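# How the Karnora Grabber Teaches a Robot to Pick Things Up

Picking up a box is easy for you. You have been practicing since you were a baby. A robot has not practiced at all, so somebody has to show it how.

The Karnora is a kit made for this job. It is sold by a company called Morus, and schools and science clubs can borrow one or buy one. The main part is a grabber that you hold in your hand. It has two black fingers that open and close, and a camera that looks down between them.

You hold the grabber, and you do a job with it. You might reach for a cardboard box on a table, close the fingers on its sides, and move it somewhere else. The camera records the whole time. Later, a computer studies the recording and learns which moves to make.

## Why not just use a real robot?

Robot arms are heavy and they cost a lot of money. Moving one by hand is slow work. A grabber is light, and a person can use it almost anywhere there is a table.

The camera on the grabber also sees what a camera on a robot's wrist would see. It sees the fingers, the table, and the thing you want to pick up. It does not see your face or the rest of the room very well. That is fine, as the robot will only need the view from its own wrist.

## What does the camera look at?

Think about reaching for a box with your own hand. Your eyes are up in your head, so you see the box from above and far away. The grabber camera is much closer. Things look big, and parts of them go out of view.

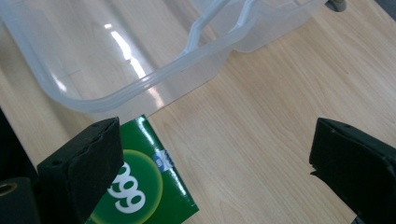 Before you close the fingers, you have to get them in the right place. One finger goes on each side of the box. If one is much closer than the other, the box may get pushed sideways before it gets picked up. People fix this without thinking. They move the hand over a little, and then they squeeze. The computer needs to see that small move many times before it can copy it.

Some things are harder for a computer than others. Clear and cloudy plastic is hard because the table shows through it and light bounces off it. A shiny box can be hard too. A printed number may look upside down or sideways, depending on how you hold the grabber. The computer has to learn that it is still the same box.

## How much practice does a robot need?

Each recording is called a demonstration, or demo for short. The Karnora booklet asks you to keep a demo under 60 seconds. Most are much shorter.

The kit comes with a starter set of 3226 demos that Morus has already collected. You add your own to it. A class can make around 90 in an afternoon if people take turns.

The demos should not all be the same. Try these changes:

- Turn the box so it points a different way.
- Start with your hand in a new spot.
- Move the other things on the table closer or farther away.
- Open the fingers wide, then try opening them only a little.

A robot that has only seen a box in one spot may not know what to do when the box is in another.

## Do you always have to be holding something?

No. A lot of a recording shows fingers with nothing between them. The grabber has to travel to the box, and after it lets go it has to travel away again. The computer uses those parts too. It learns what a bare bit of table looks like, and it learns not to squeeze when there is nothing there.

Go slowly when you do this part. If you swing the grabber fast, the picture gets blurry and the computer cannot tell where the table is.

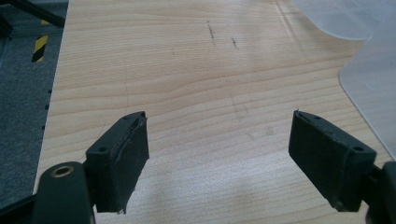

## What is in the kit, and what isn't?

You get the grabber, a charging cable, a spare pair of finger pads, and the booklet. The computer program is called Soven, and an adult has to install it. The table and the things to pick up are up to you.

The pads are the parts that touch things, so their edges get rough with use. Tell an adult if a pad starts to peel. Changing one takes a small screwdriver.

Morus also sells a bigger grabber called the Cloutier. It is made for adult hands and heavier boxes. For a class, the Karnora is the one to ask for - it weighs less, and the handle is narrow enough for most children from third grade up.

Keep your own fingers out of the gap when someone else is holding the grabber. When you are done, switch it off and put it back in its case with the fingers closed.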